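Ticket 1667: Arm 2, wrist camera drops out at low reach
Queue: Cell support, Norkix site
Opened: June 20, 2023
Priority: Normal
Status: Monitoring

Reported fault
Wrist camera stream stops when the arm works below seat height on the office chair task. The stream returns without intervention once the wrist is raised and rolled back towards home. No fault on the arm controller. Gripper opens and closes normally throughout. Operator reports the same behaviour on two shifts.

Configuration
Cell software: Hovero, current site release
Arm: no changes since the February service
Camera: wrist mounted, USB through the dress pack to the cell PC
Task: chair inspection, underside pass
Camera timeout: 2000 ms

Entry 1
Ran the underside pass 20 times at production speed. Stream lost on seven passes, always after the wrist rolls to bring the camera under the seat. Log shows "frame timeout" followed by a device reconnect. A reconnect points to the cable or the port. A slow exposure would give late frames but the device would stay listed.

Entry 2
Moved the camera to a different port on the cell PC. No change. Swapped the cell PC end of the cable for the spare extension. No change. Both put back as found.

Entry 3
Arm held at the low pose with brakes on. Flexed the dress pack by hand at each clip in turn. Stream drops when the cable is pulled at the last clip before the wrist. It does not drop at any other clip. The cable has no slack between that clip and the camera plug when the wrist is at full roll. The clip had been set 40 mm too far back compared with the cell drawing.

Entry 4
Power off, lockout applied. Removed the camera cable from the last two clips. Outer jacket flattened at the clip position, no conductor showing. Cable replaced from stock anyway. Last clip moved forward 40 mm to match the drawing, service loop restored, plug screws done up finger tight and marked with paint pen. Checked the loop by jogging the wrist through full roll in both directions at low speed. Loop does not catch on the gripper housing.

Entry 5
Camera bracket was disturbed during the cable change, so hand-eye calibration repeated. First attempt rejected by Hovero (board moved). Second attempt accepted. Old calibration file kept in the archive folder.

Entry 6
Underside pass repeated with the new cable. Stream held at the low pose with the camera close in under the seat, gas lift and tilt mechanism in view.
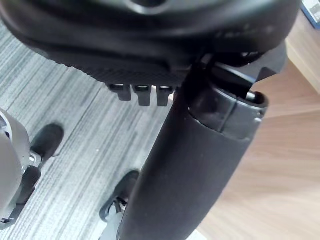 Botha asked whether the clip position had been checked on arm 1 as well, as both dress packs were refitted during the same service, and wanted the ticket left open until it had.

Entry 7
Arm 1 checked. Last clip is also behind the drawing position, by less than on arm 2. Moved forward. Cable jacket sound, not replaced. No recalibration needed, bracket not touched.

Entry 8
Drawing copied to the service sheet with the clip dimension added. Spare camera cable reordered through Clement, one off. Timeout left at 2000 ms.

Outstanding
Run 20 further passes on arm 2 at production speed and attach the log. Close if there are no reconnects.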